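About Fikalia

Who we are | What we collect | How a day runs | Working with us | Contact

Fikalia is a small company that makes robots do the same thing over and over, and writes down what happened. Our customers use the results to teach their own machines. We've been at it long enough to own a label maker and to have strong feelings about table height.

We work out of two rooms and a loading bay in a building we share with a bakery supplier. The smell is excellent until mid-morning and a distraction after that. The name came out of a long afternoon with a whiteboard and means nothing in any language we've checked. We have since been asked many times whether we sell cinnamon buns.

What we collect

A learning system picks up a skill from examples, much the way an apprentice does, except that an apprentice will get the idea by the third go and ask for lunch. The system wants 200 goes at one task before it shows any interest, and it wants them to differ in ways that are useful to it. Somebody has to steer the arm through each of those by hand, lay the pieces out again and start over. We are that somebody.

Most of our work is tabletop pushing, sorting and lining up. A customer sends us a task in a sentence or two, and we send back a page of questions. If the sentence says "put the blocks in a row", we'd like to know how straight a row has to be, whether the blocks may touch, and who decides when it's finished. Customers are sometimes surprised by how little they had settled on before we asked. So were we, when we did this for ourselves the first time.

We keep the failures as well. Every recording is marked as a success, a miss or a muddle, and the muddles get a written note. Some of our customers throw the misses out and some pay extra for them. We've given up guessing which will be which.

How a day runs

The operator reads out the instruction, drives the arm, and stops when the instruction has been met or has clearly gotten away from them. A second person resets the board from a layout card. The cards are shuffled, as people left to their own devices will put the pieces back in the same favourite spots and swear they didn't. Sessions run for 30 minutes, then the two of them trade places. Past that point the steering gets lazy, and a lazy operator makes a lazy robot.

Our tables have names. Nino is the older one and carries most of the block work. Vlček is newer, better behaved and booked further ahead. Both are checked against the same template each morning before anything is recorded, and if one has drifted by more than 4 millimetres we fix it and drink our coffee late.

Block work sounds like the simple end of the business, and the pieces do come from the toddler aisle. Ask for a long line down one side of the board, though, and every block already placed becomes something to knock over. Colours repeat, so "the green one" could be a star or a cylinder, and the instruction has to say which.

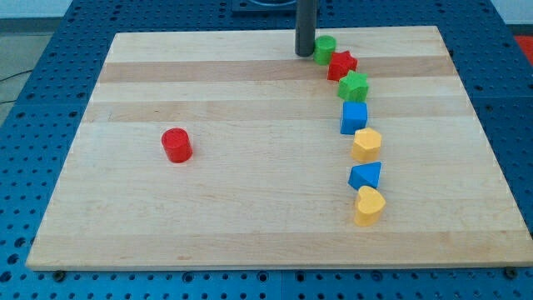
We write our instructions in plain words for that reason, and have them read by someone who hasn't seen the layout. If the reader has to ask a question, the wording goes back. We also collect several phrasings of each one. People say "beside", "next to" and "up against" and mean the same gap, or three different gaps, depending on who's talking.

Where it goes

Our longest project is Zemside, a shared set of block and kitchen tasks we began one September with a couple of patient customers. It now takes in around 200 hours of recordings, every one of them watched through by a person before it was let in. The reviewer's chair has been replaced. We don't publish footage with faces or voices in it, and anything a customer records with us stays theirs unless they sign it over.

Working with us

We take on small jobs as well as long ones. Send us the task, the objects if they're hard to find, and your idea of a good result. We'll run a short trial and send back the recordings, along with our notes on what was vague. If the trial tells you the task needs rethinking, you'll pay for the trial and no more.

We hire operators from time to time. Steady hands help, but we can teach the controls. We'd sooner see someone who can do a dull thing carefully in the last hour of the afternoon and will own up when they've bumped the table.

Visitors are welcome by arrangement. Please use the side door, as the front one belongs to the flour.

Page last updated May 7, 2026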